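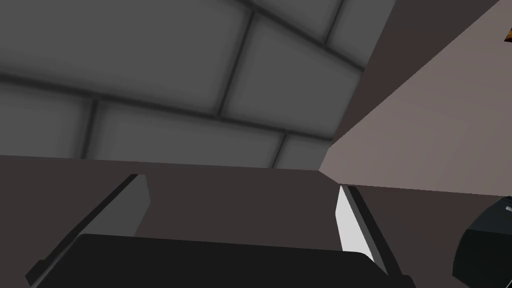 Usto Arm Build: Frequently Asked Questions

Last updated 11/12/2025

These are the questions that keep arriving, usually late at night and usually in capital letters. I've put the ones that come up most near the top. The rest are in the order I got annoyed enough to answer them.

What is Usto?

A tabletop robot arm with a two-finger gripper, built in my garage and finished (for a generous meaning of finished) at the Brinditz shared workshop. It picks things up and puts them down somewhere else. On a good day you get to choose where.

Is it a kit? Can I buy one?

No, and no. There's a parts list, a folder of print files, and a simulation you can run on your own computer before spending any money. Dagim Ayele has offered to sell people sets of the brackets at cost. Ask him, and be nice, because his printer is slow and he has a job.

How much did it cost?

$366 for the second arm. The first one cost more, but I've lost the receipts and would like to keep it that way. Motors are most of it. If you already own a power supply and a drawer full of screws that almost fit, you'll spend less.

Do I have to run the simulation first?

You don't have to do anything. But Skye Ritchie skipped it and drove her gripper straight into the bench at full speed, and she now recommends it to strangers. A crash in the simulator costs you a reset. A crash on the bench costs you a finger plate, plus whatever was behind it.

Why does the simulated room look so bleak?

I can make a robot arm or I can make nice curtains. You get gray tile, a plain wall and flat lighting. It loads fast, and the arm has never complained. If you want houseplants, the room files are in the same folder as everything else and I'm happy to look at what you come up with.

Why is one finger pad white?

Visibility. With both fingers dark I kept losing track of which side was which in the wrist view, and once spent an evening fixing a left-finger problem on the right finger. Now the right one has a white inner pad and stands out against pretty much everything. Change the color if you like, but change it to something bright.

The view from the wrist is tilted. Did I install it wrong?

Probably not. The camera moves with the wrist, so if the wrist is rolled, your walls and table edge will slope. Send the arm to its home pose and look again. If it's still crooked at home, check the camera offset in the settings file. Then check whether you edited the copy of the settings file that the program reads. There are two. I'm sorry about that.

What can the gripper hold?

Blocks, markers, a tennis ball if you're patient. We stopped testing at 306 grams because the elbow motor began making a noise Catriona Aitken described as "expensive." Eggs are possible. I won't be taking questions about the eggs.

The gripper closes on nothing and reports a successful grab. Why?

It decides by motor current, and if your threshold is too low, the friction in the linkage is enough to convince it. Raise the threshold a little, close the gripper with nothing in it, and keep going until it stops bragging. Mine is set to 40. Yours will be different, particularly if you were heavy-handed with the glue.

My simulated arm works perfectly and my real one doesn't. What's wrong?

Welcome! The simulated one has no slack in its gears and no cable snagging on the base. Start with the boring stuff: tighten the shoulder screws, reroute the cable, run calibration again with the arm clamped down. If it still misses, measure how far off it is at several spots on the table. A steady miss in one direction is usually calibration. A different miss every time is usually something loose.

How many practice runs should I do before trying it for real?

I do 100 in the simulator and then go make coffee. If it fails more than a couple of those, it stays in the simulator. Alistair Dalgleish does far fewer and gets better results, and we don't discuss it.

What is Prident, and do I need it?

Prident is the little control program that runs the arm and the simulation both. Yes, you need it. The name came out of a typo, and by the time anyone noticed, it was in every file.

Can I use it around kids or pets?

Keep both out of reach while it's powered. The arm is small, but it doesn't know you're there, and the fingers pinch. Wire in the stop button before you wire in anything fun. Dougal Forsyth put his within reach of the arm itself — please mount yours on the other side of the table.

Will there be a version three?

Parts have been ordered. I'm hoping to have the new wrist on the bench in January, with metal gears and a cable path that was planned in advance this time.

I have a question that isn't on this page.

Leave it on the workshop message board with your settings file attached and a sentence or two on what you expected the arm to do. "It's broken" will be answered, but slowly.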